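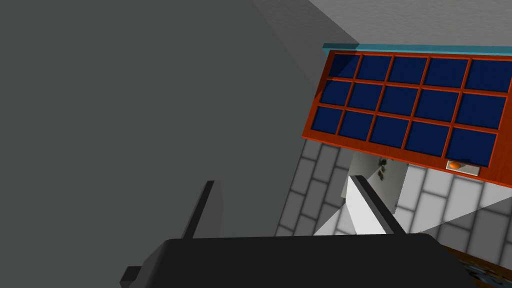

Wall cabinet, orange-red frame, dark blue panes, teal strip along the top.

May 30, 2022. Workshop notebook, glue and finishes.

Right, back on the hide glue after far too long away from it. The January pages are a mess (my fault, I wrote half of them with sticky fingers) so I'm starting the test pieces again from scratch and keeping proper notes this time.

Soaked 30 grams of the Weda pearl glue in cold water overnight. It swelled up beautifully, like frogspawn, and I poured off the little bit of water left on top. The Tasov flakes went in a separate jar and came out lumpier, with a few hard bits in the middle that wanted another hour. I'd let the Tasov have the whole night and the morning as well next time. Smell is much the same from both, and the less said the better!

Warmed the two jars together in the old pan and kept the lids on. I do wish I'd done that in January, when the skin on top drove me up the wall. Consistency off the brush was lovely with the Weda, a thin steady string with no blobs in it. The Tasov ran a bit quick so I left the lid off for a while to thicken it, and then of course I forgot about it and had to let it down again with a splash of hot water.
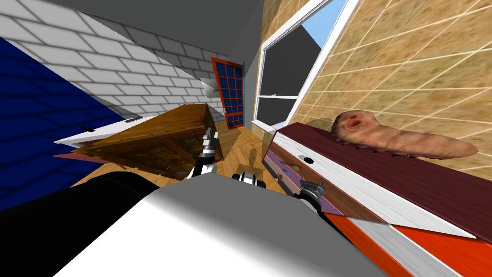 Test joints next. All in beech offcuts, 210 mm long, rubbed joints with no clamps, and I warmed the faces first with the hairdryer. You get hardly any time before it grabs, so have everything lined up and don't answer the phone. I made 2 with each glue and stood them against the wall with a bit of paper underneath. One of the Tasov pair slid while I was fussing with the other one, so that's gone in the box marked "spoilt" and I'll make another tomorrow. Please don't anybody use the spoilt box for kindling yet, I want to see how it comes apart.

Squeeze-out wiped off easily with a warm damp rag. I left it on at one end of each piece on purpose, to see how badly it shows under the finish.
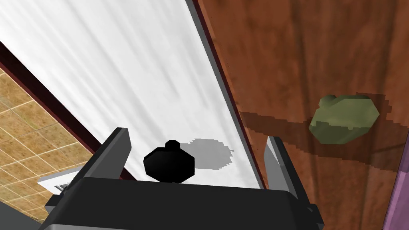

On to the shellac, then. The Gollido flakes are the pale ones and I'm really pleased with them so far, they dissolved nicely and there was barely any muck at the bottom of the jar. The Picard button lac is much darker and it's still sulking. I've given it a good shake every time I walked past and strained a spoonful through a bit of old tights, and it's still cloudy. Might be the meths, as that bottle has been open since I don't know when. Must buy a fresh one before blaming the lac.

Brushed one thin coat of the Gollido on an ash board and got a run at the near edge (too much on the brush, as usual). It'll sand out.
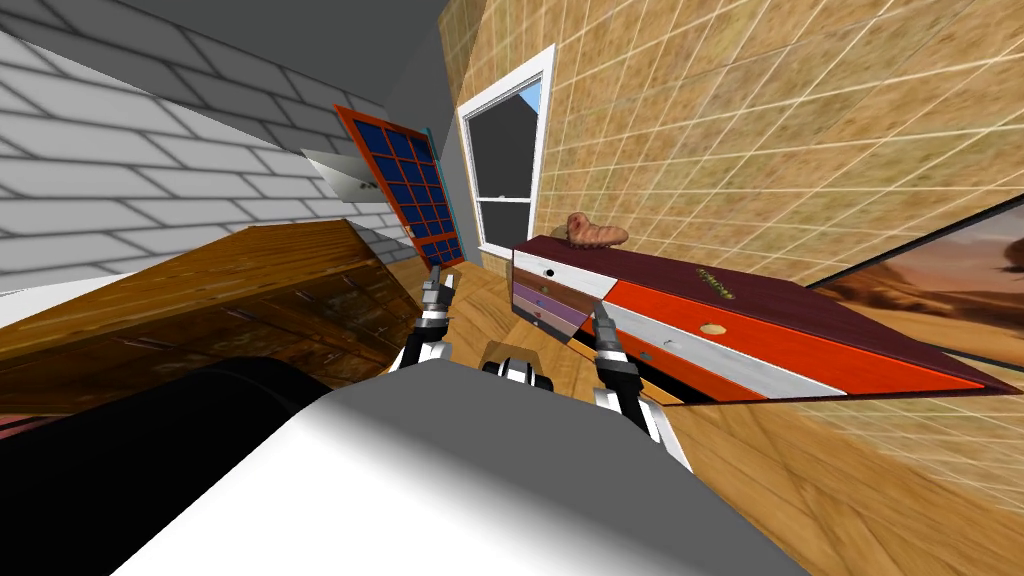 To do: remake the spoilt joint, label the jars on the side and not on the lid, get meths, and find the small strainer. Joints stay put until they've had two full days, then I'll knock them apart with the mallet and write down what breaks first, wood or glue. Leftover Weda is in the fridge in the jar with the blue tape. It is not gravy.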